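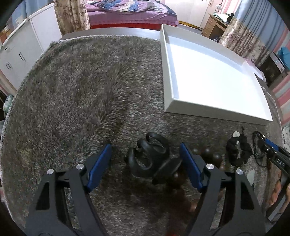

The ferry company said the Murcombe ghost crossed at low tide every February. I had paid 12 pounds to stand on the slipway and doubted every penny of it. Something pale did come over the mud, slowly, and the couple beside me held hands. It looked to me like a heron.

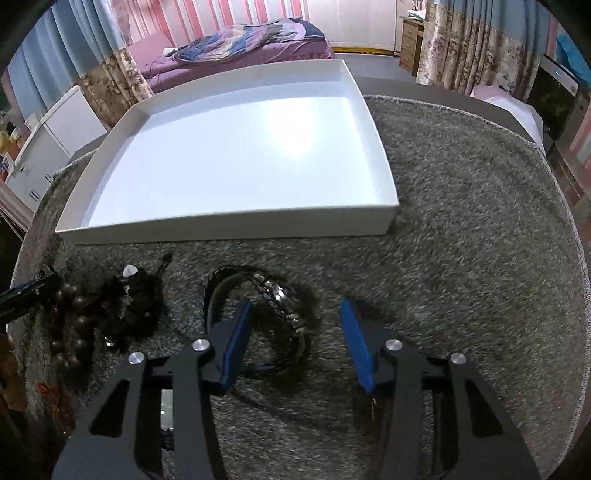

Levudia, said the woman at the ticket hut, had never been a heron, and did I want my flask back? I asked how a ghost got a name like that. She shut the hatch.

142 shares | 20 comments
© Arncombe Shorts | Contact | Back to top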